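Movik sim kit with the Eskildsen controller – four weeks in

Posted 1 September 2019

Short version: good controller, fussy arm model, the camera setup is why you'd buy it. Longer version below, typed between runs so excuse the state of it.

I got the Movik kit in July to compare grippers before spending real money. You get a house to drive about in, a mobile base, an arm, and slots for whichever gripper files you own. I tried two. The Handent two-finger and the Stodura soft one. Same base, same rooms, same list of fetch jobs. Base camera only for the driving, wrist camera for the picking.

Install took an evening. Manual says 14 minutes. No.

The bedroom is where I did most of the gripper work. Teddy, suitcase, small lidded jar, all handy for testing.
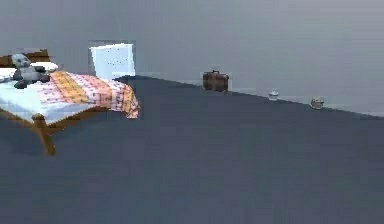
Bedroom, base camera. Bear on the bed, suitcase and jar along the wall.

Handent first. Quick, tidy, closes where you tell it. Great on the jar. Rubbish on the bear – it pinches a bit of arm and the whole thing swings round and drops. Suitcase handle fine if you come in square, otherwise it skids off. I lost a whole afternoon to that handle.

Stodura is slower and I liked it more. Got the bear on the first go and most goes after. Worse on the jar, the fingers sort of smother the lid and you can't see what your doing from the wrist camera. Khang Hà on the user forum suggested lowering the grip force to 4 and that helped loads. Should be the default.

Arm itself: reach is OK, elbow is not. It folds up whenever you ask for something low and close to a wall. King-fai Ho has put up a settings file that mostly cures it, use that.

Then driving, which is really a test of the controller. Eskildsen have got this right. Proper weight on the sticks, no lag I could feel, and the slow mode is slow enough for doorways.

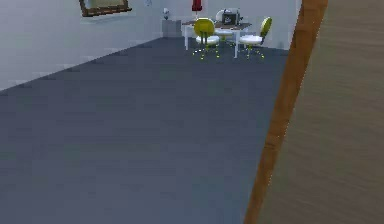
Doorways were my main worry, having clipped every single one on the last kit I had. Base camera sits low so you get a lot of carpet and not much of what's on the walls, but for lining up with a door edge or a chair leg it's what you want. Would of liked a tilt button. There is one in the menus, three screens deep, no use when you're moving.

Picture is a bit blocky on the floors. Didn't bother me. Saved runs go up to 1400 then it starts overwriting the oldest without asking, so back up.

One crash, error 3334, gone after a restart. Support answered next day, polite, no idea what it was either.

Buy the controller whatever you do. Stodura if you're picking up soft stuff, Handent for jars and anything hard. I'm keeping both for now and trying the kitchen next.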